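The Serkis arm, six months in

I said back in April that I'd come back and write a proper follow-up on the Serkis arm once I'd lived with it for a while, and a few of you have been very patient (and one or two of you less so, you know who you are!). So it's October 1, 2021, my coffee is hot, and I'm finally sitting down to do it.

For anyone new, the Serkis is a tabletop robot arm that comes as a kit from a small outfit called Endden. I paid $612 for mine, which includes the arm, the two-finger gripper, the little wrist camera and a power supply that gets warmer than I'd like. Shipping was another $31. You build it yourself, and the manual is 171 pages long - I read every one of them, some of them twice, and the chapter on cable routing more times than I'm willing to admit.

The build took me most of two weekends. The base and shoulder go together like a dream, everything bagged and labeled. The wrist is where I slowed down, mostly on account of my big thumbs and some very small screws. My friend Faizal Ismail came over to help and had the whole wrist together before his tea was ready, so maybe it's just me.

What I like best is the gripper. The fingers are a plain wedge shape, thick at the bottom and narrowing to a blunt point, and they get down to a flat surface nicely without scratching it to pieces. I have had mine pushing into paper a good many times while I was learning, and the fingers came out of it fine. I can't say the same for all of the paper.
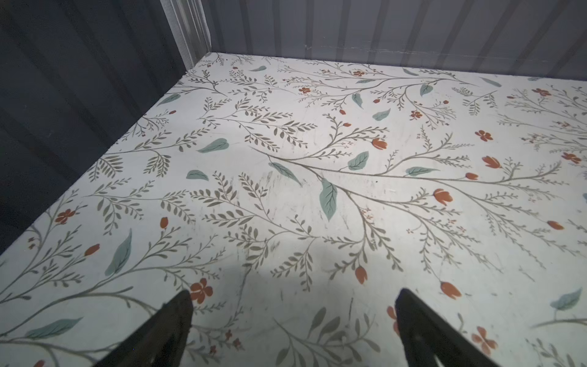 The software is a mixed bag, and I want to be fair about it. Getting the arm to talk to my laptop was easy, and teaching it a position by hand is a real pleasure. You hold the button, move the arm where you want it, let go, and it remembers. Saving a whole routine is fussier. The save window closes if you click outside it, and I lost an afternoon's worth of positions that way before I learned to leave the mouse alone.

I also had one motor go bad on me over the summer, the one at the elbow. I wrote to Endden expecting a long wait and got a friendly note back the next morning, with a new motor in the mail that same week. They didn't ask for the old one. That did a lot to make up for the save window.

If you'd like more grip, there's an add-on set of soft fingertips called Grullilach, sold separately. I haven't bought them yet. My brother-in-law keeps telling me to, and he doesn't even own an arm, but I'd like to get everything I can out of the standard fingers first.

Would I buy the kit again? Yes, I would, and I'd set aside another $100 for a spare motor and a decent set of screwdrivers. The ones in the box are soft, and I rounded off two screws before I switched to my own.

Next time I'll write up my camera settings, as several of you have asked for them. I still need to find the notebook I wrote them in.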